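# Why is wool warm?

Quick one for the grade fours, April 2021. By Hema Achari. More next time on cotton.

So. You put on a woolly jumper. You feel warmer. But is the jumper hot? Nope! Leave it on a chair all night and it's the same as the chair. No heater in there.

The heat is YOURS. Your body makes it all day long, from your food. Toast, noodles, apples, whatever you had. The jumper just stops it getting away so fast.

## The trick is air

Get a magnifying glass. Look at a bit of wool. See how it's not smooth? Wool hairs are bendy. Crinkly. The word is **crimp**. Say it out loud, good word.

Crinkly hairs can't lie flat next to each other. They leave gaps. Little gaps, everywhere, and every gap is full of air.

Air is bad at passing heat along, as long as it can't move about much. Stuck air = slow heat. Wind = fast heat. That's why a windy day feels colder even when the thermometer says the same number.

So wearing wool is a bit like wearing a layer of air. With a sheep's help.

## Scales (yes, like a fish)

Each wool hair has tiny scales down the outside. Too small to see without a microscope. They overlap, like roof tiles.

Now, what happens if you get wool hot and soapy and rub it hard? The scales catch on each other. Hook, hook, hook. The hairs pull in tight and they dont let go. The wool gets thick and small and you can't see the stitches any more.

That is **felt**. People have made it for thousands of years. Hats, boots, slippers, even tents.

It's also what happens when somebody puts Dad's good jumper in the hot wash. Shrunk! Can't really be undone, sorry.

## What about rain?

Wool is odd with water. The outside of the hair pushes drops away, so light drizzle sits on top in little beads. But the inside of the hair can soak up damp from the air, quite a lot, before it starts to feel wet. Good for sweaty walks. Really heavy rain will still get through, so take a coat.

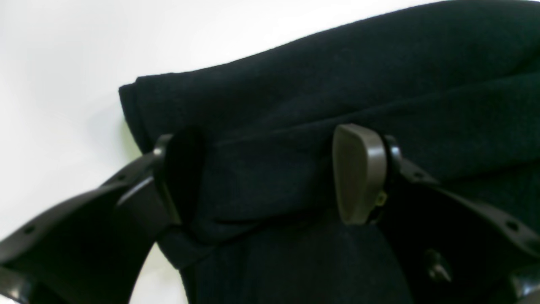

## Does colour matter?

A bit, in the sun. Dark colours soak up more sunlight than pale ones, so a dark coat can feel warmer outdoors on a bright day. In the shade? Hardly any differnce. Thick or thin matters much more.

## Try it

You need 2 jars with lids, warm water from the tap (not boiling, ask a grown-up), a wool sock and a thermometer.

1. Fill both jars to the same height. Lids on.
2. Put one jar inside the sock. Leave the other one bare.
3. Wait half an hour. Go and play.
4. Lids off. Check both with the thermometer. Write it down.

Which one stayed warmer? Guess first, then look.

Then try it with an ice cube in each jar, no water. Will the sock melt the ice faster, or slower? Lots of people get this one wrong. Think about which way the heat is going.

## Words to keep

**Crimp** – the crinkle in a wool hair.
**Felt** – wool that's been matted together.
**Insulator** – something that slows heat down. Wool is one, so is still air.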